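Amus Ventura review: the little handheld puzzle game I can't put down

By the Londside desk
August
4 min read

I've put 52 hours into Ventura now, and I'm still finding rooms I hadn't seen. For a game that takes up less space on my memory card than most demos, that's a lot of play. Amus, the two-or-three-person studio behind it, put out Bikeck a while back, and I liked that one fine, but I bounced off the last third. Ventura had me from the first screen.

The setup is simple. You're a mapmaker on an island that rearranges itself every night, and each morning you get a blank sheet and 16 moves before the tide comes in. Walk, dig, climb, swap a tile -- everything costs a move, including the stuff you do by accident (yes, I have wasted a whole morning opening my bag). Run out and you're back at the lighthouse with whatever you managed to draw. It sounds stingy, but it makes every run short enough to squeeze in before bed, and then you do four more!

The map you draw is yours, too. You can mark it up with little symbols, and the game never tells you if you've got it wrong. I spent a week convinced there was a cave under the windmill. There was not. I loved that week.
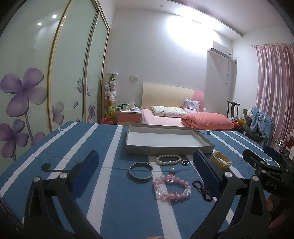

Trinkets are the part of Ventura I want to gush about most. There are 52 of them hidden around the island, you can wear two at a time, and each one bends a rule. One lets you cross shallow water for free, another lets you undo your last dig but hides your compass. The art for them is adorable, and it has the same mixed-up jewelry box charm as a bracelet of round pink beads with a cat face on it lying near a plain gray cuff. Nothing matches and I want to wear all of it. Finding a good pair changes how you read the whole map, and I restarted twice just to try a different one early.

We use cookies to remember your settings. Accept / Manage

A few gripes. The text is tiny in handheld mode, and there's no option to bump it up. The music loop in the marsh is short and gets old fast. And chapter 6 leans hard on a timed chase that doesn't fit with anything else in the game -- it took me 11 tries, and I only felt relief when it was done.

Still, what a treat. Docked or handheld it runs smoothly, it saves the second you close it, and the daily island is a great excuse to come back after the credits. If you bounced off Bikeck like I did, give Amus another shot with this one. I'm off to see what the tide left me this morning.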